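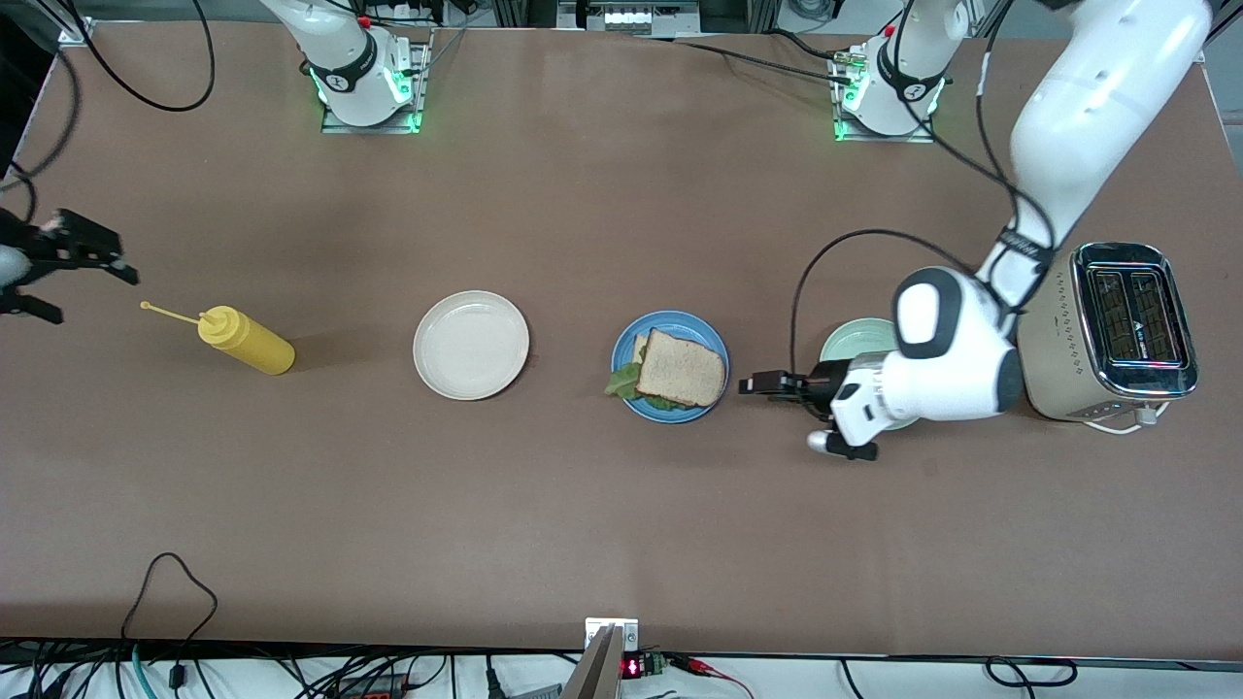
Jayson Dizon

I have been promising for weeks to write up the planner work, and since the sandwich table finally has a day without anybody else signed up for it, I'm going to do it before I lose my nerve and start refactoring something instead.

For those just joining: we have two arms, one table, and a list of small kitchen jobs that we use to shake out our software. The sandwich job is my favorite and also the one that has cost me the most sleep. Bread, lettuce, plates, a squeeze bottle, a toaster, and two arms that would both love to be in the middle of the table at the same moment. The piece of code that decides who gets to be where is called Gultar (please don't ask, the name was already in the repo when I got here), and it sits between the task planner, Veres, and the low-level controllers.

The old version of Gultar was very polite. If the left arm wanted to cross the center line, it asked for the whole center of the table, and the right arm pulled back and waited. No collisions, ever, and I was quite proud of that for a while! But you could watch the right arm hang off to the side by the squeeze bottle while the left arm took its sweet time over the plates, and it made me feel like I was standing in line at the post office. Christos Gavalas, who wrote most of our perception stack, timed a batch of runs in June and came back with the news that one arm or the other was waiting for more than half of every run. He was very kind about it. He also put it in a chart.

So the new version doesn't reserve regions of the table at all. It reserves stretches of time along a path. Each arm publishes where all of its links expect to be over the next 12 seconds, chopped into small slices, and the other arm plans around those slices the same way it would plan around a toaster that happened to move. If a plan slips, the slices get republished and whoever has the lower priority replans. I had read about doing it this way years ago and always assumed it would be too slow for us. With the collision checks batched up, a replan takes 154 milliseconds in our worst logged case, and most are well under that.

The part I underestimated was the upper arm. I spent so long fussing over grippers and fingertips that I'd modeled the big white segments as fat, lazy capsules, and a fat capsule leaning over a toaster blocks a whole lot of table that is perfectly free. Tightening those shapes gave us more usable space than any clever thing I did in the scheduler. It also exposed a bug where the cable on the wrist wasn't in the model at all (oops), so now there's a soft keep-out bubble around it, and the planner pays a penalty for going through instead of being flatly forbidden. I'm still not sure that's right. A loop of cable goes where it pleases, and I have only a guess at how far it swings on a fast move.

Then there's the other half of the problem, which is what the arms themselves hide. Park a wrist over a green plate and any view from overhead loses most of that plate. Our tracker used to decide, after a moment, that the plate had gone away, and Veres would dutifully go looking for another one. Christos changed it so that an object that disappears behind something we know is an arm keeps its last pose, with the uncertainty growing slowly, and it only gets dropped if the spot comes back into view and there's nothing in it. It's maybe 400 lines counting the tests, and it fixed a whole family of failures that I had been blaming on my own code. I was so relieved I bought him lunch.

Still on my list: the squeeze bottle. Lying on its side it gives us a long thin nozzle pointing off at an angle, and the pose estimator likes to flip it end for end, which means a grasp planned from the wrong side. We have a patch that checks color along the long axis, and it helps, but it feels like a patch. I'd also love a better way to replay logs. Zometti, our viewer, plays both arms back beautifully but shows the reservations as a wall of text, and scrolling through run 1181 looking for one bad slice is no way to spend an afternoon. I have a half-finished branch that draws them as ghost arms ahead of the real ones. If I get it cleaned up I'll post some notes on it, along with the cost weights I've been using for the cable bubble.

Comments

plakbridge_fan
Great write-up. Do you fix the priority between the two arms, or does it swap?

Jayson Dizon
It swaps! Whichever arm is holding something gets the higher priority, and if both are, it goes to the one closer to finishing its step. Ties go to the left arm for no good reason.

mireille_k
We had the same fat capsule problem on a packing cell. Ended up with chains of spheres, which batch nicely. Might be worth a try on the upper segments.

Christos Gavalas
For the record, the chart was very tasteful.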